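Subject: Re: can any of them do the dishes yet?
List: home-automation-talk
Date: April

On the earlier thread, someone wrote:

> I keep reading that household robots are a year or two out. Then I look
> for one that can clear a kitchen table and I find a vacuum. Is there
> anything, at any price, that will pick up a cup, a plate and a fork and
> put them where they go? I don't need it to be fast. I would also take
> something for the shop, where we pack small parts into trays and can't
> keep the evening shift filled.

Short answer: not for the kitchen. For the shop, maybe, if your parts always arrive the same way up.

Longer answer. I work on the floor at Skokgate, where we pack replacement parts for appliances. Two years ago we put in a Jeltik arm to move boxed parts from a belt to a pallet. It does that well. In March it moved 1,817 boxes on its best shift and stopped four times, twice for a crushed box and twice for a label that had come loose. I would buy it again.

We then tried the same arm on loose parts in a bin. That went badly. Out of 1,171 picks it got 517 on the first try. The rest needed a second try or a person. A new hire with an hour of training does better than that, and the new hire also notices when a part is cracked. The arm put cracked parts in the tray with the good ones.

The dishes are closer to the loose parts than to the boxes. No two tables get left the same way. A cup may be full or empty, glass or paper, on its side or under a napkin. Paper cups are a fair test, in my opinion. Squeeze too little and the cup slides, squeeze too much and the wall folds. A person doesn't think about it.

What has changed lately is how the machines are taught. For the Jeltik we typed in positions. The newer way is to have people do the job by hand with the same kind of fingers the robot will have, many times over, and train on the recordings. The fingers are simple, two pads that close on the thing from opposite sides.

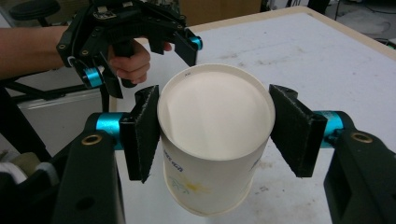
Posted by: floor lead, Skokgate packing
To: home-automation-talk
Filed under: grippers, kitchen, small parts

Soft pads help a lot with light items. We changed the Jeltik from bare plastic to felt and dropped fewer of the thin cartons after that. Felt wears out, though, and the edges fray first. We are on our third set.

The hand is the cheap end of it. Deciding where to grab, and what to do when the first grab is off by half an inch, is where the money goes, and I have not seen that solved outside of a demo. I saw the Tukari kitchen unit at a trade show. It cleared a table of six items and took 140 seconds. The items were all theirs. I asked if I could put my own coffee cup down and was told the unit was not set up for that.

Chevalier has a two-arm bench unit that one of our suppliers is trying on small parts. They say it is fine with anything stiff and poor with bags, gaskets and anything that tangles. I have only their word on it.

For your evening shift, I would ask these before talking to a salesperson:

Do the parts come in trays or loose?
Are they stiff?
How many different ones in a shift?
Who clears a jam at nine at night?

If the answers are trays, stiff, under ten, and you have someone on site, get a quote. Otherwise I would put the money into wages for another year and look again.

For the kitchen, buy a second dish rack.

If anyone on the list has run a two-arm unit on gaskets for a full shift, please post your numbers, including the stops.

--
home-automation-talk
To leave the list, send a blank message with "unsubscribe" as the subject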